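**Visit report: open day at the Kozłowski paper mill and archive**

February 28, 2019

The open day at the Kozłowski mill was attended by a delegation from the Hireo reading rooms at the invitation of the mill's management. The purpose of the visit was to see how archival paper is made, to learn what the mill can supply in small orders, and to discuss the repair of our older bound volumes.

Visitors were received in the former drying hall, which now serves as an entrance and exhibition space. More than 330 guests had registered for the day, and tours left in small groups. Our guide had worked in the sheet-forming section for most of her career and answered technical questions with patience.
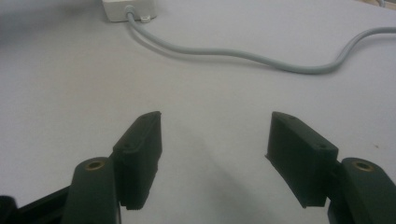
*Reading time: 2 minutes*

The tour began in the pulp room. Cotton fiber arrives in bales and is beaten in water until it reaches the consistency the sheet makers need. The mill keeps one older beater in service for orders that call for long fibers. It is slow and very loud, and the group was asked to hold questions until the next room.

Sheet forming is still done by hand for the heaviest grades. Two workers stand at each vat, one forming the sheet and the other laying it on felt. We were shown the watermark molds, the oldest of which carries the name Sitosach, a customer whose account closed long ago. The mill has kept the mold in good order and uses it for training.

Our delegation then spent an hour in the archive, where 1172 sample books are stored in flat cases. Each book records the fiber, the sizing and the date of a single run. Of these, 156 have been cataloged so far. Management expects the remaining work to continue well past July, as the labels in many of the older books have faded.
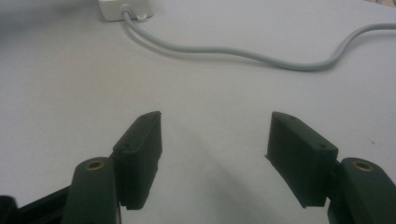
Aleksandra Jabłońska

The afternoon was given to a discussion of repair papers. The mill offers a thin grade under the name Indadetti, intended for mending torn leaves and strengthening worn folds. Samples were passed around, and staff explained how the grain direction should be matched to the page. The smallest order accepted is 3000 sheets – a larger quantity than our rooms would use in a year. The mill is willing to consider a shared order with other libraries.

Lunch was served in the canteen. Parking near the main gate was limited, and later groups may prefer to use the side entrance by the canal.

The delegation thanks the management and staff of the mill for their welcome. A set of paper samples has been placed in the Hireo repair workshop and may be examined on request.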